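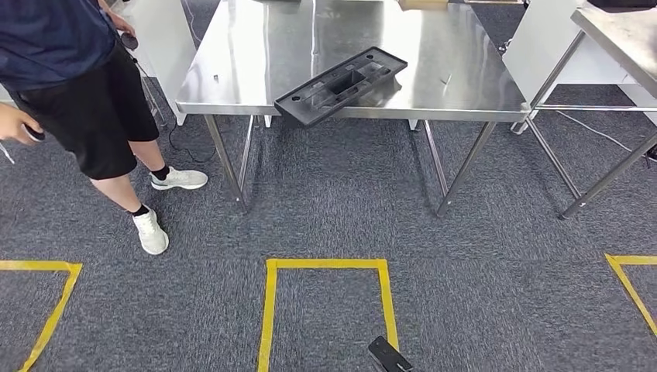
Teaching the night shift's least favorite job

By Giorgia Serra
February
Filed under: Shop Floor, Automation, Working Life

Cuiping Cao used to spend her shifts loading plastic housings into a test fixture at Mundar, a contract assembly firm that makes parts for ventilation units. She still spends a good deal of time with the same housings. The difference is that now she has a controller in each hand and a robot does the picking up.

"I know these parts," she says. "I know which end is heavier and where you can hold one without bending the rim. That was the whole reason they asked me."

Mundar began working with robots last year, after two attempts to fill vacancies on the loading line ended with new hires leaving inside a month. The company rents its arms from an integrator called Hullier and trains them in a carpeted former sales office on the second floor, with steel tables and yellow tape on the floor. Operators guide a robot through a task over and over, and the recordings are used to train it to do the task by itself.

Cao was one of four people who moved upstairs. By her count she has recorded 2,087 runs, and she keeps her own tally in a notebook because she does not trust the one on the screen.

"The first week my shoulders hurt more than they ever did on the line," she says. "You hold your arms up too long. You are tense because you think you will break it. Then you learn to let them drop between runs."

The work goes in short blocks. She starts a run, moves the gripper to the part, closes it, lifts, places, opens, and stops. If the part slips she decides whether to carry on or throw the run out. Early on she threw out most of the bad ones. Later she was told to keep some of them, as long as she recovered properly, so that the robot would have seen a mistake being fixed.

"That was hard for me," she says. "On the line, if you drop one, you feel bad about it. Up here they say good, do another one like that."

Riaan Coetzee runs production at Mundar and made the case for the project to the owners. He does not claim it has gone to plan. The first date for putting a trained robot on the line passed with nothing on the line, and so did the second.

"A flat part on a shiny table is a nuisance," he says. "I didn't appreciate that. People pick it up without thinking, they just slide it to the edge and get their fingers under. We had to work out what the robot's version of that was, and the engineers didn't find it. The operators did."

One robot is now loading a fixture on the late shift, with a person nearby who also looks after two other stations. Coetzee says it is slower than an experienced loader and he expects it to stay that way for a while. What he wanted was a station that could be covered at two in the morning.

Asked whether anyone has lost a job, he says no. Asked whether anyone will, he takes longer to answer.

"We have 67 people on the floor. I've told them I won't let anyone go over this, and I mean that. But when a loader retires I probably won't hire another loader. They know that too. I said it in the canteen, in front of everyone."

Nandi Chauke was in the canteen that day. She has worked in final assembly for most of her adult life and represents the late shift in talks with management. She thinks the promise is sincere and would like it in writing.

"Riaan is fair with us," she says. "But Riaan could leave. Then what we have is something a man said over lunch."

Her other concern is pay. The people who went upstairs kept their old grade, although the job is different and, in her view, more skilled. The company has offered a small allowance. Chauke has asked for a proper grade with its own title, and for anyone on the floor to be able to apply for it. Talks were still going on when we spoke.

"Cuiping is putting what she knows into that machine," Chauke says. "It will go on using it after she has gone home. I think that should be worth something."

There are also people who do not want to go upstairs at all. Serpil Kahraman tried it for a few days and asked for her old station back. She found the room too quiet and the repetition worse than the line, where at least the next part was already coming and there was someone across from her to talk to.

"It's standing on a carpet doing the same thing with your hands, but you aren't touching anything," she says. "I like touching things. I like the boxes to fill up."

She has since worked beside the robot on the late shift and has fewer complaints about that. It does the station she disliked most. She clears it when it stops, and she has learned to tell from the sound of the gripper when a part has not seated. She would like to be shown how to restart it herself instead of waiting for the technician.

Coetzee says that training is planned. Kahraman says she has heard that before, and that she has been watching closely enough to do it anyway.

Cao intends to stay upstairs. The next job is a smaller cover with clips along one side, and she has asked to handle a box of them for a day before recording anything.

"With my own hands first," she says. "Then the controllers."

Contact the newsroom | © Imero Trade Weekly | Back to top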